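Budgeting for robotic suturing practice equipment

Budgeting for robotic suturing practice is the planning a hospital or training center does before it buys or rents instruments, arms and tissue pads for teaching surgeons to sew with a robot. Usually split in two: capital costs (the arms, the console, the cart) and running costs (everything that wears out). The second part gets underestimated a lot.
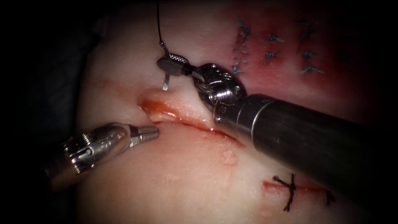 Jailson Sampaio
Contributing editor, training equipment

12 shares | 3 comments

Capital costs

Arms and console come first. Bought new, bought refurbished, or leased. Leases normaly include service, purchases normally don't, so compare the two over the same number of years or the numbers mean nothing. Also ask about floor loading, power, door width. A cart that won't go through the door is a common delay.

Kesten sells the console and the arms as one line item. Karpenko splits them, with the instrument set quoted on its own. Neither way is cheaper by rule. Maiara Andrade, a purchasing planner, suggests asking for both layouts from every vendor and throwing out any quote that lists "accessories" without a parts list.

Instruments

Two needle drivers is the minimum for suturing work, one per arm. Wrists are the part to watch. Small pins, pulleys, cables, and the jaws need a serrated grip that still holds a needle after a lot of use. Most makers set a limit on uses per instrument. Some practice-only versions have a higher limit, some have none. Get it in writing.

Sample figures from a Sketby planning sheet, in dollars:
Instrument, practice grade, each: 1794
Instrument, clinical grade, each: 3066
Yearly allowance for pads and suture: 1000

Clinical grade is not needed for pad work. Some programs buy it anyway so trainees feel no difference later.
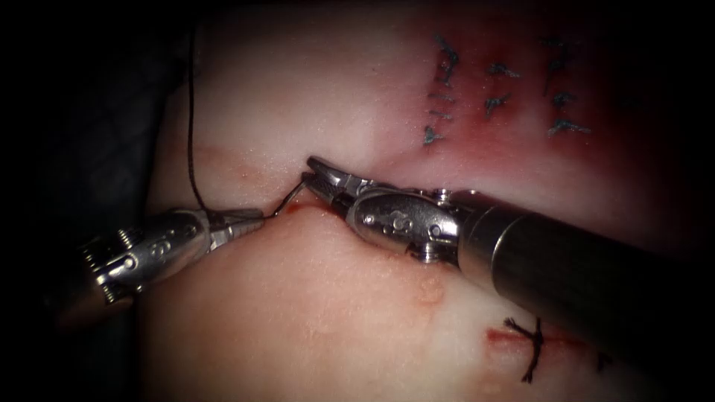
Pads and thread get used up faster than planned. One pad can take several closures if the trainees spread out, and old stitches left in place don't hurt anything, but once a pad is crowded there's no clean area left to cut. Order by the session, not by the trainee. Curved needles with thread attached are bought by the box. Black thread shows up well on pale pads, which helps when reviewing video.

Moist pads need storage and have a shelf life. Put a fridge in the budget if the supplier asks for one.

Cameras

A fixed view over the pad covers most teaching. A second, close view near the instrument is worth having for knots, where the wide view loses the tips.

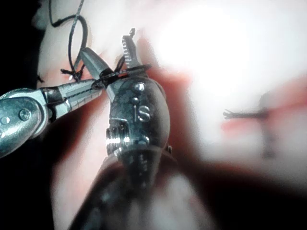
Close view of black thread gathered where the two instruments meet.

Planning the order

Typical sequence: room, arms, instruments, pads, then cameras. Kamrul Begum's Gavel template runs to 19 lines and puts service before instruments, for the reason that a service visit can change which wrists fit. Quotes requested in November often land in the next budget year, check the expiry date.

See also: instrument life limits; leased equipment; tissue pads

3 comments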